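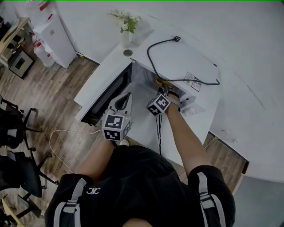
Section 5. Heating and Reheating

Read Section 4 (Placing the Oven) before you start. The oven must be level and plugged directly into a grounded wall outlet. Do not use an extension cord.

5.1 Before first use

1. Open the door all the way. It swings to the left, so leave enough counter space on that side for it to open without hitting a wall or a canister.
2. Take out all packing material, including the foam ring under the turntable.
3. Wipe the cavity with a damp cloth and a little dish soap. Dry it with a soft towel.
4. Set the roller ring in the center of the cavity floor, then place the glass turntable on top. Turn it by hand. It should move freely and sit flat.
5. Put a cup of water on the turntable, close the door, and run the oven on High for one minute. Let the cup stand before you take it out.

Note: A faint smell during the first few uses is normal. If it continues after a week of regular use, call the Skimell service line.

5.2 Choosing a dish

Use glass, ceramic, or plastic marked as microwave safe. Paper towels may be used to cover food for short heating times. Take food out of foil trays and remove wire ties from bags.

To check a dish that has no marking:

1. Place the empty dish on the turntable next to a glass measuring cup with one cup of water in it.
2. Heat on High for one minute.
3. Touch the dish carefully. If it is cool and the water is warm, the dish can be used. If the dish is warm, do not use it in the oven.

CAUTION: Never run the oven empty. Never heat food or liquid in a sealed jar or a container with a tight lid.

5.3 Loading and starting

1. Open the door fully before reaching in. A half-open door can swing back against your arm.
2. Hold the dish from the side or by its handles and set it in the middle of the turntable. No part of it should touch the cavity walls.
3. Cover the food loosely. Leave a gap on one side for steam.
4. Close the door until it latches. The oven will not start if the latch has not caught.
5. Set the power level, then set the time. For small portions, start with a short time and add more as needed.
6. When the signal sounds, wait a few seconds before opening the door.

Power levels

High (100 percent): water, soup, vegetables
Medium-High: leftovers, casseroles
Medium: rolls, cheese dishes
Low: softening butter, defrosting

5.4 Taking food out

1. Put a trivet or folded towel on the counter before opening the door.
2. Use oven mitts. Dishes pick up heat from the food even when the oven walls stay cool.
3. Slide the dish toward you, then lift it with both hands if it is large or full.
4. Lift the cover from the far edge first so that steam goes away from your face.
5. Stir the food and let it stand for two minutes before serving.

CAUTION: Liquids can boil over suddenly after heating. Stir them before heating and again halfway through.

5.5 If the oven does not start

Check that the door is latched and that a time has been set. Unplug the oven, wait nine seconds, and plug it back in. If it still does not run, do not remove the outer cover. Contact Skimell service and give the model name (Meltier) and reference number 1335.

Cleaning the door seal and turntable is covered in Section 6.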